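a toalha, enfim (e o resto da mesa das crianças)

Post rápido porque tenho roupa na máquina e ainda não jantei. Mas prometi na semana passada que contava como ficou o canto da comidinha de brincar, então vai.

Para quem chegou agora: há meses que o quarto dos fundos era um depósito. Caixas, cabides, um tapete enrolado, a bicicleta ergométrica. Em janeiro tirei tudo. Tudo mesmo. A bicicleta foi para o vizinho de baixo, o tapete foi para o lixo (mofo), as caixas abri uma por uma e metade era papel velho. Sobrou a parede branca, que só precisou de um retoque, e a mesa.

A mesa era o problema. Tampo todo marcado de caneta, um anel escuro de caneca num canto que não sai com nada. Tentei bicarbonato, tentei álcool, tentei uma pasta da Ostivton que me indicaram nos comentários e que só deixou cheiro. Desisti. Toalha por cima e pronto.

Escolher a toalha levou mais tempo do que limpar o quarto. Queria clara mas não branca – branca com criança não dura uma tarde. Vi uma de bolinhas na Jadoon, bonita, mas muito fina, dava para ver a mesa por baixo. Depois achei esta na Perketti, um pêssego meio bronzeado com linhas brancas finas formando quadradinhos. Parece azulejo. R$ 249, sim, caro para uma toalha, eu sei, minha irmã já me disse. Mas é grande, cai bem, e passei um pano nela depois do primeiro suco e saiu tudo. Estou em paz com a compra. Quase.

Agora a comidinha. Eu tinha uma caixa enorme, herança dos primos, daquelas em que tudo vem misturado: pizza sem uma fatia, meia cenoura com velcro gasto, um peixe que ninguém sabe de onde veio. As crianças viravam a caixa no chão, brincavam cinco minutos e iam embora. E eu catando.

O que mudei: menos coisa de fora. O grosso foi para uma caixa no alto do armário e vou trocando. Na mesa fica um cardápio por vez. A primeira semana foi sopa (panela, colher de pau, legumes). Não colou muito. A segunda foi café da manhã e essa pegou de um jeito que não esperava, já vamos para a terceira semana e não me deixam trocar.

Os pratos comprei na Tallimholm, avulsos. Dois azul acinzentados bem clarinhos e um verde menta maior. Queria todos iguais mas não tinha mais, e acabou sendo melhor assim, porque o verde virou o prato do cliente. O cliente senta, pede, e o pedido vai para o prato verde. Regra deles, não minha. Se eu ponho um ovo no verde antes de alguém pedir levo bronca. 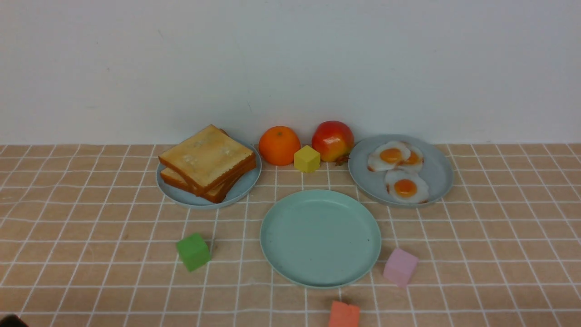

Os cubinhos de espuma eram de outro jogo, de empilhar, e entraram no restaurante sozinhos. O amarelo é manteiga. O rosa já foi presunto, iogurte e, ontem, "bolo de visita". O verde ainda está em discussão aqui em casa. Pensei em guardar com os blocos, que seria o lugar certo, mas deixei. Espuma não faz barulho quando cai e para mim isso vale muito às sete da manhã.

As torradas são as favoritas do mais novo, ele empilha uma na outra e serve as duas juntas sempre. Os ovos fritos são disputa. Eu gosto da laranja porque tem a casca furadinha, até engana de longe – minha mãe pegou para descascar, juro.

Lavagem, que alguém perguntou: bacia com água morna e detergente neutro, escovinha de dente velha nas dobras, secar em cima de um pano. Os cubos eu só passo pano úmido, tenho medo de encharcar a espuma. Os pratos vão na pia com os nossos. Faço isso de 2 em 2 semanas, quando lembro. Quando não lembro, paciencia.

Custo total do canto, porque também perguntaram: R$ 660 com toalha, pratos, a tinta do retoque e a caixa com tampa. A comidinha não entra, era herdada. Dava para fazer por bem menos com uma toalha mais barata, não precisa nem dizer.

Falta ainda: uma prateleira baixa na lateral, um gancho para os aventais, resolver a luz (a lâmpada está fraca demais no fim do dia) e achar as forquilhas, digo, os garfinhos, que sumiram todos na mudança de caixa. Se alguem souber onde se compra garfo de brinquedo avulso me escreve. Só acho em kit com mais vinte coisas que não quero.

A máquina apitou. Vou lá. No próximo post mostro o armário por dentro, se eu tiver coragem de abrir.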